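Selling a small guitar collection, auction house or do it myself?
Posted in Used & Vintage Gear, 11/26/23

posted by flatwound_fern

Sorry if this has been asked, did a search and mostly got stuff on shipping. I have 17 guitars plus a pile of old recording gear (two reel to reels, a bunch of mics, a rack compressor that hums). Moving to a smaller place and it all needs to go. Nothing owned by anybody famous. Best piece is a Raven hollowbody, all original except the tuners, plus a little Bonstead tube amp from the same years.

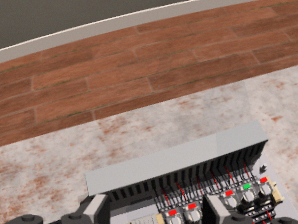
An auction house looked at my list and said they'd take the whole lot, but they want a seller's fee, plus photography, plus insurance, and the buyer pays a premium on top. Their low guess on the Raven is $3,000 which seems light to me. Local shop offered consignment but only on the guitars, they dont want the recording stuff at all.

So is auction worth it for things that aren't museum pieces? Or do I list them one at a time and put up with the messages? Would like to be done by next October. Also part of the money is going to my old school's band program, if that matters for how I do this.

posted by Ajayi Strings & Repair

Done this from both sides. Short version, split it up.

Raven and the Bonstead go to auction, together if they'll do it as one lot. Collectors like a matched pair and the amp won't do much alone. Ask about a reserve. Ask what happens if it doesn't sell, some places charge you anyway and that's in the small print. Get the fee in writing, all of it, one number. Everybody negotiates on the seller's side and almost no sellers ask.

Everyday guitars, consignment. You lose a cut but you don't have strangers in your kitchen playing the same four chords. 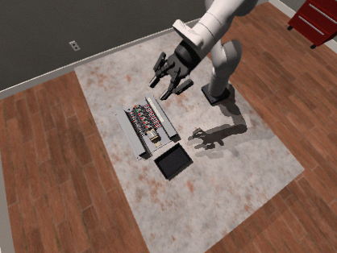 White arm and black gripper beside an open gray panel

Recording gear is its own thing. Reel to reels sell local or they dont sell, too heavy and they get wrecked in shipping. Mics sell fine online. Test each one, record ten seconds of talking, put the clip in the listing. Compressor, say that it hums. Somebody will want it for parts or fix it. Don't pay to repair it first, you won't see that money again.

Write down serial numbers before anything leaves the house. And keep the original tuners with the Raven if you still have them!! Even in a baggie. Makes a real difference to the bidders.

On the school, sell first and donate the cash after. Simpler. If you want it mentioned in the catalog ask the auction people early, and talk to a tax person, not a forum.

posted by lowend64

Auction is a ripoff imo. Sold my Arico bass thru one, took 37 days to get paid and the check was less than what I was offered at a swap meet. Never again.

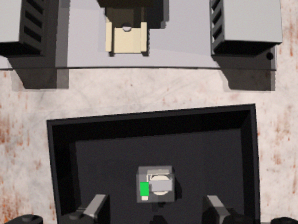 Just put them online with good pics and a firm price. Say no trades or you will get offered a drum kit. Cash for local, meet at a music store. You'll move most of them in a couple months if your not greedy.

What year is the Raven btw? Does it have the case?

posted by flatwound_fern

Thanks both. Found the tuners, they were in the case pocket the whole time. Case is original, handle's been replaced. Don't know the year, label is too faded to read. Going to email the auction place tonite and ask about a reserve and the no sale fee, then take the cheaper guitars down to the shop.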